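Chapter 4
Heat and Its Movement

4.1 Introduction

A metal spoon left in a pan of soup soon becomes too hot to hold, while a wooden spoon in the same pan can be picked up without discomfort. Both have been in the same soup for the same length of time. The difference between them lies in how readily each material allows heat to pass through it, and that difference is the starting point for this chapter.

Heat is energy on the move. It passes from a hotter body to a cooler one, and it continues to do so until the two reach the same temperature. Students should take care to keep the words heat and temperature apart. Temperature describes how hot a body is; heat describes the energy that is transferred when two bodies at different temperatures are brought together. A bath of warm water can give out far more heat than a cup of boiling water, although the water in the cup is at a much higher temperature.

There are 3 ways in which heat may travel: conduction, convection and radiation. Conduction is the main subject of the present chapter. Convection and radiation are introduced in Section 4.5 and treated more fully in Chapter 5.

4.2 Conduction in everyday objects

In conduction, energy is handed on from particle to particle through a material, while the material itself stays where it is. Metals are good conductors. Wood, wool, cork and most plastics are poor conductors, and are therefore called insulators. Still air is also a very poor conductor – a fact on which quilts, double glazing and the feathers of birds all depend.

The choice between a conductor and an insulator is a practical matter. The base of a saucepan should pass heat quickly to the food, and its handle should not pass heat to the cook. In electrical equipment the need is usually to carry heat away from a small part before its temperature rises too far. A computer processor gives out a good deal of heat from a small area, and it is often covered by a metal lid which spreads that heat over a wider surface.

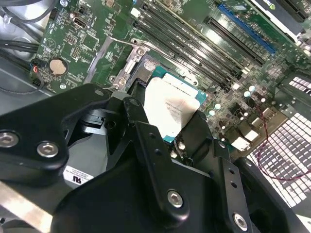

Figure 4.1 A computer processor with its metal heat spreader, held over a motherboard.

The lid alone is seldom enough. A larger block of metal with thin fins is commonly fixed on top of it, so that the heat may pass into the surrounding air. A thin layer of paste fills the small gaps between the two metal surfaces, which would otherwise hold air and slow the flow of heat.

4.3 Case study: the Plasby boiler house

The public baths at Plasby, near Grurnevville, were heated for many years by a boiler in a separate building. Hot water reached the baths through some 200 metres of bare iron pipe. In May the loss of heat along the pipe was measured, the pipe was then wrapped in mineral wool, and the measurement was repeated under similar conditions. The readings are given in Table 4.1 and are used in Exercises 2 and 3 at the end of the chapter.

Before turning to the table, students should write down which parts of the pipe they would expect to lose the most heat, and give a reason for each choice.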